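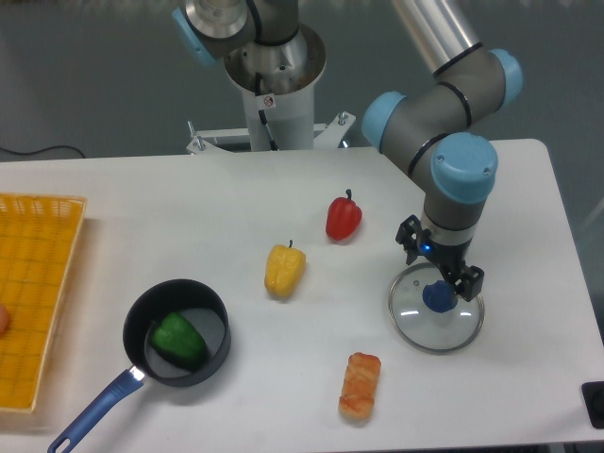

Kitchen Science for Young Readers

Why does a pot have a lid?

Look in any kitchen cupboard and you will find lids. Some are made of metal and some are made of glass. A lid looks like a very simple thing, but it does a lot of work.

When you heat water in a pan, some of it turns into a gas that we call water vapour. At 100 degrees Celsius the water boils, and the vapour goes out very fast. It takes heat away with it. If you put a lid on, most of the vapour stays inside. It touches the cooler lid, becomes small drops again and falls back into the pan. So the water boils sooner, and the cook uses less gas or electricity. 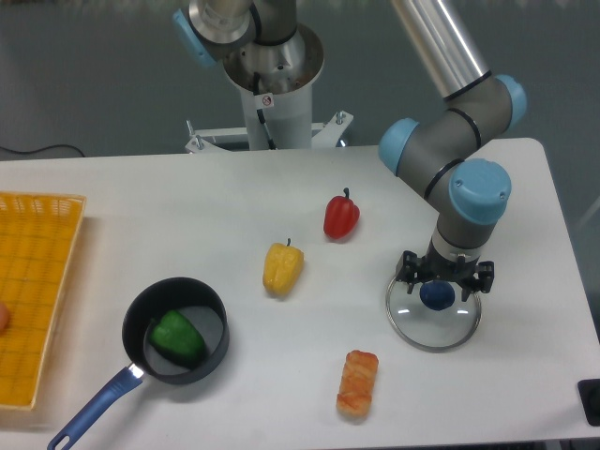

Peppers, a saucepan and a clear lid on a white table.

Why do cooks like glass? You can see the food through it. With a metal lid you must lift it to look, and each time you lift it the heat escapes. The glass in a lid is made specially strong, because ordinary window glass could crack when it becomes hot on one side. Many glass lids also have a thin ring of metal — it protects the edge from knocks.
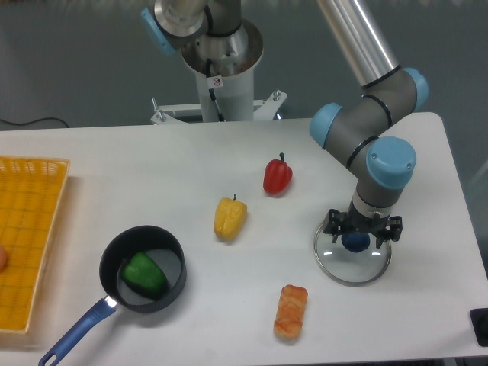
Now we come to the knob. It is the part you hold, so it should not become as hot as the rest. Metal carries heat quickly to your fingers. Wood and many plastics carry it slowly, and we call such materials insulators. The dark blue knob on the glass lid is round and stands up from the top, so there is something to grip without touching the glass. A long handle, like the blue one on the saucepan, keeps your hand away from the hot part too. Even so, a knob can become hot after 30 minutes of cooking. Always use a thick dry cloth, and ask an adult to lift the lid for you.

Try it on Friday
Ask an adult to pour warm water from the tap into 2 equal cups. Cover one cup with a saucer. Wait 30 minutes and put a finger in each. Which one is warmer? Look also under the saucer — what do you find there?

Written by Pacita Navarro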